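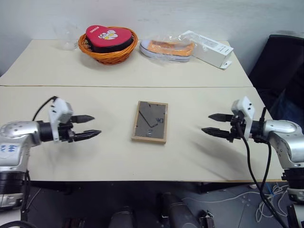

Slide 1. Framed panel, wooden rim, lying flat on the table. Household items kept to the far side of the seam.

Speaker notes: Hanging and re-backing small frames
Nedton, 29th October

Opening. Keep to two minutes. The talk covers small frames only, nothing over 5 kg. Mirrors and canvas on stretchers were dealt with in the July session and the handout is still on the Medeiros shared drive.

Point out the rim. Light-brown wood, narrow, thickest along the bottom edge as seen on the slide. The inner surface is dark grey-brown. Mention the small dark tabs along the margins and move on. Tabs in general come next.

Slide 2. Tabs. Flexible tabs bend by hand and can be reused several times before they crack at the root. Rigid points are fired in and come out with pliers. Do not lever either type against the rim. Softwood marks at very low force. Pass round the sample strip.

Slide 3. Work surface. Clear an area larger than the frame on all sides. Anything not needed for the job goes to the back of the table. If the table has a join, work wholly on one side of it, as a frame laid across a join will rock when pressed. Pale tops show dropped pins well. Dark tops need a cloth.

Slide 4. Fixings. Read out the table:
Sawtooth plate, one, centred on the top rail
D-rings, two, a third of the way down each side
Cord, 100 mm longer than the distance between rings, plus knots
Wall hook, single nail for plaster, plug and screw for brick

Someone will ask about adhesive strips. Answer: follow the packet, and not on wallpaper.

Slide 5. Fulell stock. The store holds nearly 2,000 frames. Check cord and rings at every change of display. Replace frayed cord in full. Do not knot in a new length. Record the change on the Vuvine sheet, column D, with initials.

Slide 6. Squareness. Measure both diagonals. If they differ, the corner joints have moved and the frame goes to the repair shelf before any backing is fitted. Show the clamp.

Practical. 40 minutes, in pairs. Frames face down on felt, pliers on the right, old tabs in the tin. Glass stays in the rack until the backing boards have been cut.

Questions, then collect the pliers.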